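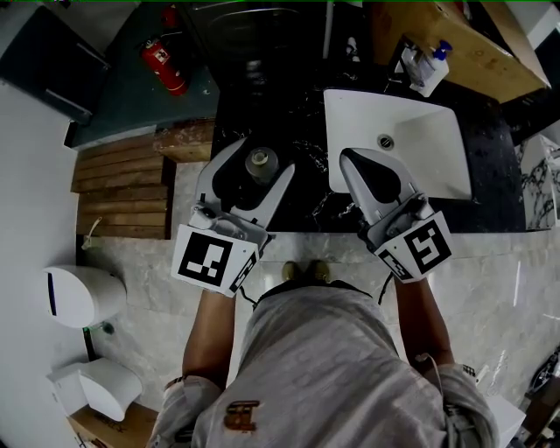

Putting my short online after a festival run - does it rule out other festivals?

Delia Barbu
My film "Grumby" is seven minutes long and played at the Avthorpe shorts weekend in February, to 40 people and a dog. I'd like to put it online so my mum stops asking. But I've got three entries pending elsewhere, and one form says "no prior public release". Does a link with a password count as public? I've emailed them and had a very polite automatic reply.

Maribeth Aquino
A password link is fine nearly everywhere, as it's how the programmers watch your film in the first place. Fully public is another matter. Small festivals mostly don't mind, bigger ones sometimes want a premiere, and the rules page will say so somewhere below the bit about parking. Wait for your three answers, then release it. If you've had music cleared for festivals only, check that too. I hadn't, and paid more than 100 quid to keep a tune I no longer like.
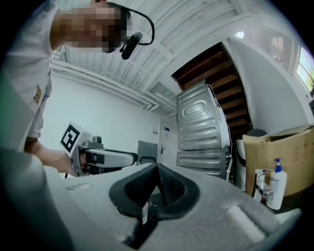

Mostafa Younis
Just upload it. Mine has had 489 views in two years and I think most of those were me checking the subtitles. No festival has ever brought it up.

Delia Barbu
Thanks both. Mum has the password. She has lost the password.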